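Porkdale Automation Forum > Rules and Good Practice
Cable rules for handheld gripper collection, what does your site enforce?

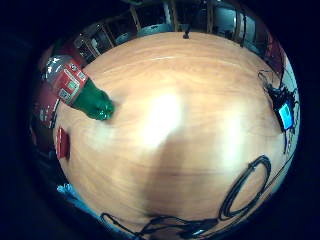
Tabletop at our Porkdale bench, bottle on its side at left, cables at right.

hekano_tech
Joined January, 107 posts
We're rewriting the bench rules for handheld gripper work. Current draft says no loose cable inside the reach area, full stop. My view is that a coil lying flat on the table is still loose cable. What do others do?

benchrat19
Same as your draft. Anything not part of the task comes off the table before the first take. We lost 359 takes to a snagged lead and had to do them over.

Zaratent_ops
I disagree with a flat ban. People's homes and offices have cables on tables. If every table is cleared you train on a table no one owns. We allow them if they're logged as clutter and unplugged.

hekano_tech
Unplugged is the bit I'd have trouble with. The little device with the blue screen has to stay on.

Zaratent_ops
Then tape its lead down and run it off the far side. The rest can stay as clutter.

benchrat19
Tape is fine on a bench. On a glossy wood top like that I'd use clips, tape leaves a mark. I'd also want a line in there about glare. That white patch would fail our lighting check.

pk279
Our colour check would fail it too. Is Hồ still the one to follow for lighting, or did that get replaced?

hekano_tech
Still Hồ, July 2019 version. It doesn't cover cables, so I'll put both options in the draft and post it in this thread.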